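Bon, ça y est, le budget est voté ! Chez Bitau, on aura deux postes à deux bras de plus d'ici avril, et j'avoue que je n'y croyais plus trop (le dossier traînait depuis six mois...). Patricio Figueroa voulait tout prendre d'un coup, Mpho Mtshali préférait attendre les devis de Nimham, bref, on a coupé la poire en deux.
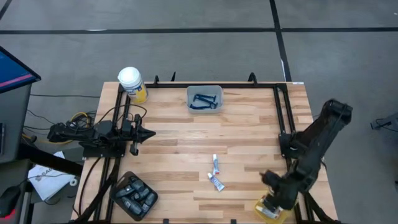

Côté sous, les bras passent en location, et on achète les profilés, les câbles et les pinces de rechange. Ces dernières, on les avait carrément oubliées dans le premier chiffrage, et ça fait quand même près de 200 euros pièce ! Reste la question de la place : Dede Ofori doit mesurer l'atelier avant qu'on signe le bon de commande. Je vous tiens au courant dès que j'ai la date de livraison.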